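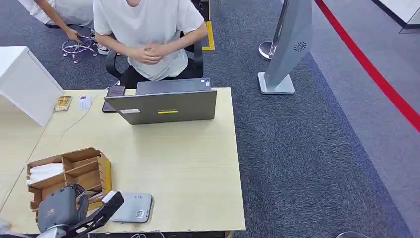

Desk and chair in the back office.

Print | E-mail

Saturday, March 24, 2018

So I finally caved and bought the Tameck floor fan, the tall one with 6 speeds, and I've had it running pretty much nonstop ever since! Our office gets stuffy by lunch (carpet, no cross breeze, a window that was painted shut years ago), and my old Brudex rattled so badly I had to switch it off for phone calls.

First the good stuff. It's quiet. On the lowest three speeds I forget it's on, and even at the top it's more of a whoosh than a roar. The timer goes up to 60 minutes, a bit stingy if you ask me, but fine for an afternoon slump. Putting it together took one screwdriver and one cup of coffee.

Now the grumbles. The remote is tiny and has already been down the side of the couch twice, and the grille clips are a pain when you want to dust the blades. The cord is short too – I ended up using an extension.

I paid $40 at Mengal, and the Nimuline I almost bought was double that with the same size blades. Would I get it again? Yep, probably a second one for the bedroom before June.

Contact us | Copyright 2018 | Back to top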